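The Basket on the Table

My aunt left me her table, and my cousins got the house, and if you think I came out behind on that deal then you never ate a meal at that table. It's a pale thing with rounded corners and a little black hole cover near the back where a cord can go down. I have no idea why it's there. She didn't own a computer. She didn't even like lamps.

I drove it home from Urkholm in July with the windows down and a blanket over the top, 39 miles at the speed of a parade, and every truck on the road passed me and let me know how they felt about it. Then I got it up the stairs (don't ask) and set it in the front room, and it looked so much like her in there that I went and stood in the kitchen for a while.

The basket came with it. My cousin tossed it on the passenger seat at the last minute and said it went with the table, it had always gone with the table, and she was right! Black wire, shallow, with a tall back on it like a very small chair. When I was a kid it lived at the back of the table and everything in my aunt's life passed through it. Bills. Seed packets. The good scissors. A letter from the Metura ferry office that she never opened and never threw out either. If you asked her where something was she'd say "basket" without looking up, and it would be in there, and if it wasn't in there then it was gone from this earth and you might as well quit looking.

So there I was with an empty basket and no system. I put it at the back of the table, right where she kept it, and for the first week I couldn't bring myself to put a thing in it. I'd come home with the mail and set it on the counter. I'd set my keys on the counter. The counter was a disaster, and the basket just sat there with its back up straight, waiting on me.

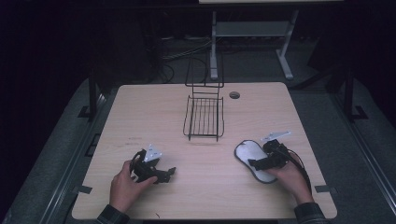

The basket in its old spot, and the white pad with the black rim.

It was the pad that broke the spell. I'd turned it up at the bottom of a box marked PAISAN, which was the town where she worked before any of us were born, and the box was mostly newspaper. White, oval, soft, shaped kind of like an insole. I called my cousin and she said it was for a shoe. I called my other cousin and she said absolutely not, it was for kneeling on, or else for under a hot dish, and she'd seen one in the Flinent catalog. We were on the phone for an hour over this. We hadn't talked for an hour since the funeral, and at the funeral it was all parking and sandwiches.

I tried it in my left shoe. I tried it in my right shoe. I tried it under a teapot, and it was okay under a teapot, a bit wobbly. I gave it a squeeze in the middle and left it out on the table overnight, and in the morning it was still there, not being anything.

What would she have done with it? Well, I knew what she would have done with it. I could hear her say the word.

So I picked it up and put it in the basket. It looked silly in there by itself, so I went and got the mail. Then the keys. Then a tape measure, 2 birthday cards I'd bought too early, and the receipt for the moving blanket, and I was on such a roll that I went down to the car for the map. By lunch I could see my whole counter. It's green! I'd forgotten it was green.

My cousin came by around three with a sack of tomatoes and a fistful of papers she'd found behind my aunt's stove. She stopped in the doorway and looked at the table for a long time, the way I had. She ran her thumb over the scuffs. Then she held up the papers and asked me where I wanted them.

"Basket," I said, and I didn't look up.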